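Print this page | E-mail this page

Harasym opens its teaching by remote control to outside kitchens

Grurnomach, 2020-04-12. Harasym, the maker of software for two-armed robots, today announces the second version of Jidwood. With this programme a person can show a robot a kitchen task from a distance, using hand controllers and a normal desktop computer.

The operator moves both arms and all the fingers at the same time. Every movement is recorded and can be played again, corrected or deleted. New operators practise first in a simulated kitchen, where a dropped can costs nothing. 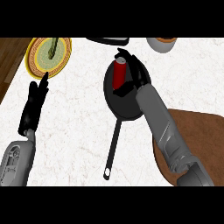 In the trial at our office in Flutitz, 34 operators recorded 597 demonstrations. Most of them had never worked with a robot before. The training takes 60 minutes, and after it the operator may begin to record for the library.

We have also changed how the hands follow the operator. In the first version the fingers closed too early, and many operators complained of this. Now the closing speed can be set for each hand separately, and the setting is saved with the recording.

Jidwood 2 will be delivered to the first customers in August. Users of the first version receive it without extra payment. Old recordings can be opened but must be converted once.

Contact: Harasym, Press Office, Grurnomach
Last updated: at publication
© Harasym. All rights reserved. | Back to top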